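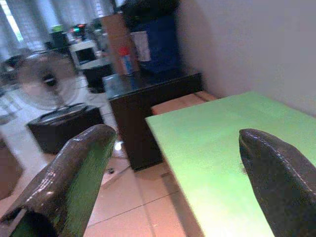
Talk notes, Sunday session, 22 May 2022
Growing Up Beside a Dance Band (the Griffiths years)

Slow down at the start. I always gallop through the first page.

Hi everybody, thanks for coming in on such a nice afternoon. I'm going to talk for an hour or so about my aunt's band, and I'm going to play you six songs, and if you feel like singing on the last one, please do, because I can't.

(Wait for people to sit. Check that Mererid can hear me at the back.)

So, the band. They were called the Canora, no "the Canoras," just the Canora, like it was a ship. My aunt played accordion. Her accordion was a Grivetti, red, and heavy enough that she leaned backward when she walked with it. Arwel Bellis played drums. Gwenllian Harries sang, and she also drove the van, and if you ask anybody who was in the band which of those two jobs mattered more you'll get an argument that lasts until supper.

They played weddings, mostly. Weddings, anniversaries, the harvest dance, and every Saturday for eleven winters at Griffiths, which was a supper club out past the feed mill with a dance floor that sloped toward the kitchen. You learned to waltz uphill.

PLAY 1: the opening waltz, the short version. Fade after the second chorus.

Okay, what you heard there, the little hiccup before the chorus comes back? That's Arwel dropping a beat on purpose. He told me once that dancers get sleepy around the third waltz and a missing beat wakes up their feet. I've listened to a lot of dance bands since then and I've never heard another drummer do it in quite that spot.

I was seven when I started going along. My mother worked nights, so Saturdays I got parked on a chair next to the coat check with a plate of fries and told not to wander. I wandered. I'd end up behind the drums, down on the floor, where you feel the kick drum in your teeth. I think that's the whole reason I do this for a living, if you can call it a living.

(Pause there, people usually laugh. If they don't, go on.)

About the songs. People think a band like that played the same thirty numbers forever, and okay, there's some truth in it. But Gwenllian kept a set book, and I have it at home, and there are 76 songs in it, all in her handwriting, with the key up in one corner and these tiny notes to herself. "Not for the Hansens." "Too slow after cake." My favorite just says "NO" and it's underlined three times, on a song I'd have said was perfectly nice!

PLAY 2: the polka. Let it run all the way, it's short.

That one's from the set book, page nine. Corina Lüthi on clarinet. Corina came in for one night when their sax player had the flu and she stayed for six years. She'd had proper lessons, she could read anything you put in front of her, and she'd never in her life played without a page. The first night, my aunt took the music stand away halfway through. Corina tells that story much better than I do and she's still mad about it.

Now the record. Some of you came for the record, I know, because Rangi told me so in the parking lot.

They made one album, in November, in two days, in a studio called Plulteo that was really the upstairs of a furniture store. You had to record after closing so the delivery trucks wouldn't get on the tape, and even then there's one on side two. I'll play it for you. They pressed 3,000 copies, which was wildly hopeful for a band that played within an hour's drive of home. My aunt paid for it out of the van money. The van then died in the spring, and for most of that year they went to jobs in two station wagons with the bass drum in somebody's lap.

Did it sell? Well, it sold at the weddings. People bought it on the way out with their shoes in their hand. After that it slowed down, and if you grew up in my family you got one for your birthday, and then another one for graduation.

PLAY 3: side two, first track. Raise my hand when the truck comes.

There it goes. You can hear Gwenllian smile right after it, I swear you can.

(Drink some water. Turn the page. Do NOT tell the goat story, it took ten minutes last time.)

What I want to get at is how hard that kind of playing is. I played in a rock band in my twenties and we'd do 40 minutes and go lie down. The Canora played four hours with one break. They had to watch the floor the whole time. If the older couples sat down, you brought in a slow one. If the kids started sliding around in their socks, you gave them a fast one and let them wear themselves out. My aunt could change the song with her eyebrows. I've tried to do that with my own band and they ask me if I've got something in my eye.

PLAY 4 and PLAY 5 back to back, no talking between. The first is the slow one in the minor key, then straight into the schottische. Listen for the breath Corina takes at the join.

See, no count-in. None! That's eyebrows.

Rangi Katene did the cleanup on these, from his own copy of the album, so thank him afterward. There was a bad scratch across the slow one and he spent a couple of weekends on it. He left a bit of the crackle in because I begged him to.

Griffiths closed when the owner retired. The last night, they'd set out 60 chairs and people stood along the walls and in the kitchen doorway. I was fourteen and I was too cool to dance, so I sat behind the drums again with my knees up around my ears. Arwel let me play the last sixteen bars. I dropped the beat in the wrong place and my aunt turned around and looked at me, and then she dropped one too, to match.

(If I get choked up, go straight to the song.)

She stopped playing a few years after that. Her shoulder, from the accordion. My cousin has the Grivetti now, and two of the reeds buzz, and we're looking for somebody who can fix it without shipping it across the country. If that's you, or your brother-in-law, come find me by the coffee.

PLAY 6: "Goodnight, Put Your Coat On." Words are on the back of the program. Everyone gets verse one together, Mererid takes verse two by herself, then all in on the chorus, twice.

Questions after. Repeat each question into the mic before answering. The set book photocopy stays on the table by the door, people can leaf through it, and I need it back.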